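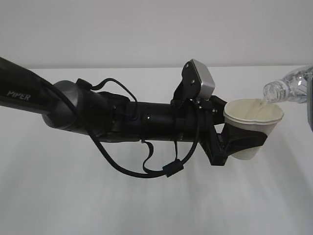
p. 80

October, Saturday, late start

Escobar knives came in last night in the bread crate again, wrapped in dish towels. Sorted before coffee. Mostly chef's knives, a pile of paring knives, the long slicer, and the old carbon cleaver they swore was retired. It has been in the dishwasher. Handle gray and furry, rust under the scales.

Order of work today: chips first, then the dull ones, cleaver last. Want the Enia lot started by tonight but don't see it.

Chips. Worst is the wide chef's knife, a half moon gone near the heel, deep enough to feel with a nail from the side. Took it to the 80 belt, slow, edge up, dipping every pass. Belt is past its best, kept glazing and then the edge gets warm before it cuts anything. Changed it. New one cuts so fast it's scary. Note for whoever uses it next – take the first pass on scrap, the join bumps until it's run in.

Ground the chip out by bringing the whole edge back, not just dishing the spot. Lost a bit of height at the heel, now it just barely clears the bolster. Next time this one chips the bolster has to come down too. Wrote that on the tag so they don't act suprised at the price.

Checked flat on the glass plate with a flashlight behind. Small hollow in front of the heel. Went back, took it out by hand on the coarse stone. Should have gone to the stone sooner. I always stay on the belt one pass too many.

Stones. The coarse one is dished again. Pencil grid, lapped it on the diamond plate, grid gone in the corners right away and the middle took forever. We are all working in the middle of the stone. Please use the ends. Yes me too.

Medium stone ok. The 4000 has a hairline crack along one side, starting at the corner where it got dropped in spring. Not through. I sealed the sides with clear nail polish and am not soaking it anymore, splash only. If it feels different under the blade stop and look at it. A replacement isn't in the budget until after the holidays.

Angle. Trying 5 degrees less per side on the slicer than what we gave it last time. They use it for roast only, no bones, soft board. Held it with the wedge for the first strokes and then by feel. Burr came up evenly for once, tip to heel, with a small gap where the belly starts. Same place as always. I lift my elbow there. Marker on the bevel showed it plain as day: black line left right at the curve.

Fixed by standing a half step to the left. Silly but it works. Try it before blaming the stone.

Deburring: edge-trailing strokes, very light, then the leather. Old paste on the leather has gone to black crust so I scraped it with the back of a hacksaw blade, wiped it, put on fresh. Slicer goes through newsprint without a catch now. Paring knives less good. Two of them are stamped junk and the burr just flops from side to side, never breaks off. Did a few strokes steeper at the end and they hold together. Good enough for peeling.

Lunch, standing up.

Cleaver. Punched the pins out. Front one came easy, rear one had to be drilled, and I drilled it crooked and touched the tang hole. Doesn't matter for the new pins, they're fatter. Scales came off in crumbs. Underneath: rust, old dish soap, something like grout. Scraped, then vinegar on a rag for the tang only, then baking soda, rinse, heat gun to dry. Pitting is real but shallow. Steel is sound where it counts. Rang it with a knuckle and it sings.

Handle wood. Looked through the Piston box (the offcuts from the Piston bar refit, bottom shelf behind the paint). Nice dark oak in there but open grain, wrong for a wet kitchen. Found a pair of maple pieces, tight, straight, already flat on one face. Going with that. Cut oversize, clamped dry to check. Tiny rock at the butt end. Sanded on the glass until the rock was gone.

Epoxy on at ten past three. Roughened the tang, wiped with alcohol, thin coat both sides, pins in, clamps just snug. Last time I cranked the clamps and squeezed all the glue out and it came back in a month with a gap you could slide a card into. Snug!! Wiped squeeze-out at the front with a cotton swab because that spot can't be sanded later without marking the blade.

Leave it until tomorow. Don't move the clamps, don't borrow the clamps.

Oil. Finished handles from last week got their Gustix coat, second one. I still don't love it. Goes on nicely, smells of walnuts, but stays tacky longer than the label says when the shop is cold. The old tung mix took more coats but I trusted it. Comparison pieces are on the windowsill, left is Gustix and right is tung, one end of each gets a wet sponge every morning. So far the tung end has raised grain and the Gustix end hasn't. Annoying, I was hoping to be right. Give it another two weeks before ordering either.

Oily rags are drying flat on the rail outside. Not in the bin. Not balled up on the bench.

Enia. Opened the roll after all. Serrated bread knives on top, which we said we don't do, plus scissors, which we also said we don't do. Under those a decent set of boning knives, thin, ground down over years, lovely shape. These just need the medium stone and leather, please nobody put them near the belt. Need to call about the bread knives. Could do them with the tapered rod, gullet by gullet, flat side last, but that's an evening gone and we quote by the piece. Ask for more or send them back.

Belt order: coarse, a few medium, none of the fine ones, still have a full box. Also nail polish, cotton swabs, masking tape for wrapping blades while shaping handles. Brass pin stock is down to one short stick.

Bucket under the sink drips at the seam. Moved the towel.

Stopped at 7. Left to do: shape cleaver handle, then edge it, steep, it's for bones. Escobar pickup is before their lunch service so the crate has to be packed tomorrow night, slicer in its own sleeve.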